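# The Prelonent Atlas of Borders and Treaties

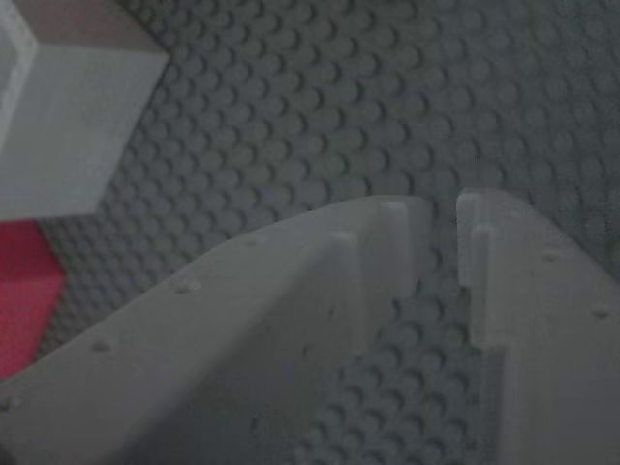

*Gray studded baseplate, white cube.*

I've been selling maps out of the MacPherson shop long enough to have opinions about them, and my strongest one is that most political atlases are built for looking up capitals. I wanted something for people who read the foreign pages over breakfast and keep losing track of who signed what with whom (me, basically). So when Ildikó Gulyás showed me her first proofs for the Prelonent I ordered a stack before she'd finished her coffee.

It's a desk atlas. There are 74 maps, and every one is about a relationship between countries: shared rivers, disputed islands, customs unions, pipelines, old ceasefire lines that have hardened into something like a border. The index in the back lists 1121 agreements by place and by the name people commonly use for them, so you don't need to know the official title to find anything. I tested this with a few water-sharing deals I only half remembered and got to all of them on the first try!

Ildikó draws disputed lines as disputed. You get a dashed line for each claim, with the claimant's name printed along it, and a short note on the facing page. I know some customers would like her to just pick one. She won't, and I've stopped asking.

## The details

- Hardcover, sewn binding, lies flat from the first page on
- 74 maps in color, notes on facing pages
- Index of 1121 agreements
- Weight: 900 g
- Text in English, local place names in brackets
- Printed by Bukinska

The cover is a dull green cloth that picks up fingerprints if you've been eating toast. I wipe my own copy down with a barely damp rag and it comes up fine. There's no dust jacket.

## Which edition is this?

The second. If you have the first one, the big changes are in the trade section, where six maps were redrawn from scratch, and the index, which used to be sorted by year only (I complained about that quite a lot). The chapter on maritime boundaries is the same apart from corrections. I'd say upgrade if you use the index, and hang on to your old one if you mostly browse.

Maps date, of course. This one was closed for changes on 24/06/2018, so anything signed after that isn't in it. Ildikó is putting together a folded update sheet, and if you order from me I'll mail you one free when it's ready.

## Ordering

Copies ship from our Prudby stockroom in a stiff cardboard box, never a padded envelope. The next delivery from the printer is due in July, and you can reserve one now without paying. Schools and reading groups, write to me before you order and I'll work out a price for a set.

If yours shows up with a bumped corner, send me a photo and I'll replace it.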